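Wornia Bedside Play Trolley

Children stuck in a hospital bed need something good within reach, and we think this trolley does the job beautifully! It rolls up over the mattress, tilts for drawing or a board game, and has a raised lip all the way round so pencils stay put (mostly).

Kourosh Vahidi drew the first version for the children's ward at Trurnley, and the play team there asked for bigger wheels and a quieter brake. Both are now standard — the brake really is lovely and soft, even on a night shift.

Tray height: adjusts with one hand
Surface: wipe-clean, safe with ward disinfectants
Castors: four, all locking
Colours: sea green, yellow, plum
Order code: 3272

Spare trays and clip-on cup holders are sold separately. Wards ordering several trolleys can ask Aliki Pappas for a trial one first, and she'll happily talk through cot and bed sizes too.

Delivered flat — allow one person and a screwdriver.
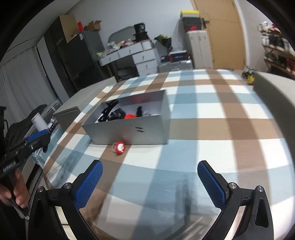
Open grey box on a plaid bed sheet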